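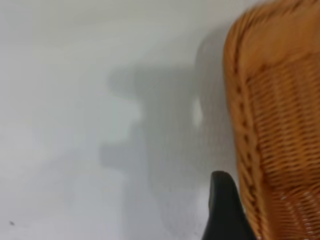
20 Apr 2018

Second round of the willow dye tests, and I'm so happy with where the madder has gone! Batch 2071 came out of the pot a proper brick red, miles from the sad pink we had in January. Same roots, same supplier (Nilsuwan), same weight of yarn. The only thing I changed was the temperature. Kept it under a simmer the whole way and let it sit overnight with the lid on.

Jaruwan thinks our tap water is doing part of the work. She may be right – Custau is on well water and their reds always lean warm. Kanokwan is going to bring back two jugs when she goes out there so we can run the same skein in both and stop arguing.

Willow bark: peeled, chopped small, soaked for three days, then heated slowly. Smells like a wet garden shed, which I love and Nattawut does not. On alum-mordanted wool it gives a soft tan with some pink in it. With a splash of iron it goes to a lovely mouse gray almost right away, so have the rinse bucket ready before the iron goes in. I didn't, and one skein is darker at one end. Keeping it anyway, it would make a great hat.

Baskets are a good shade to aim for, by the way. Rowena wants the cane colors for the Nostesmont blanket, everything from honey to caramel brown with a few amber bits mixed in. I held old samples up against each other all morning and the closest is onion skin, second bath, no iron. First bath is too orange on its own. Half first bath and half second, plied together, could be perfect.

To try next:
Onion skin on the gray fleece as well as the white
Willow with the mordant left out, to see how much it's really doing
Madder again at the low heat, double the yarn
Walnut hulls if Sunee still has any in the freezer

Lightfastness strips went up in the south window, half of each one under card. Batch 3749 is the one to watch. It's the weld yellow over a weak indigo, and the green is so fresh I keep walking over to look at it. If it holds I want a whole sweater's worth.

Note for whoever uses the big pot: it still has some iron in it, I'm sure of it. The last yellow went olive for no reason I can find. Please use the enamel one for brights and leave the big one to the grays and browns.

Ririlance order for alum is in. We're down to the last 2 bags, so go easy until it arrives.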